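Hemeo Match Threads
A collection of football supporters' posts, ready for reading by people and programs alike

What's in it

Hemeo is a set of 900 match threads written by football supporters before, during and after games in a small regional league. Each thread follows one fixture, from the first nervous line-up guess to the last grumble about the referee. We love this stuff! Most football data is about passes and shots, and plenty of good sets cover those already. Hemeo is for anyone who wants to know how a crowd talks when its team is a goal down with a group place at stake.

The threads come from three supporters' boards: Flurport, Prundirby and Căpraru. All three gave us permission to copy and share their public match sections, and the Prundirby board even dug out an old backup that filled in most of a missing autumn.

How the files are laid out

There is one folder per board, and inside it one plain text file per thread. Every file starts with a short header:

board: the board the thread came from
fixture: home side, then away side
stage: group or knockout
result: final score, home side first
lang: the main language of the thread

After the header come the posts, oldest first, with a blank line between them. Each post has a number, a minute mark and the text. The minute mark counts from kick-off, so anything posted beforehand has a minus sign in front of it. Half-time posts are marked HT and the clock picks up again at the restart.

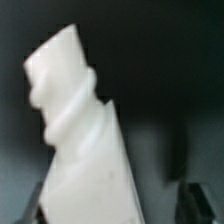

White twisted form with a slanted, rounded top.

Labels

Every post carries one of 6 mood labels: hopeful, worried, angry, joyful, joking or flat. At least 2 readers labelled each post without seeing the other's choice. Where they disagreed, a further reader picked between the two, and the original choices are kept in a separate file called moods_raw so you can make up your own mind. Please do look at it! The arguments over "worried" and "joking" are some of the most interesting material in the whole set, and Flurport supporters in particular can make a joke sound like a funeral.

Labels go by the post alone plus the five posts before it. Readers did not see the final score while they worked, though on a big match night they could often guess.

What we changed

Usernames have been swapped for short codes, which stay the same for one person across a single thread but not between threads. Private details such as phone numbers and home addresses were taken out and replaced with [removed]. Spelling is left exactly as it was typed, including the long strings of vowels after a goal. Swearing is left in too, so check before you put any of this in front of a school group.

Chants are wrapped in asterisks where the poster marked them that way. We did not try to find the rest.

Known problems

The Căpraru threads are shorter than the others, as that board closes its match section at the final whistle. If you are comparing moods after a defeat, leave them out or treat them on their own.

Knockout matches are thin on the ground. Sides that went out in the group stage have no later threads at all, so the set leans towards early fixtures.

Postponed matches sometimes have two threads under one fixture. The second has a letter b at the end of its file name.

A handful of Prundirby posts have a minute mark that is plainly wrong (nobody was cheering a corner in minute 412). We have left them as found.

Versions

Version 5 is the current one. It adds the recovered Prundirby autumn and fixes the header in several cup threads where home and away were the wrong way round. Results from version 4 should not be mixed with it. The next update is planned for November, once the new group fixtures are finished.

Using it

Free for study, teaching and hobby projects. Please name Hemeo and the three boards in anything you publish, and do send us a link, as the boards enjoy seeing what people make. Corrections are very welcome: give the file name and the post number and we will look into it.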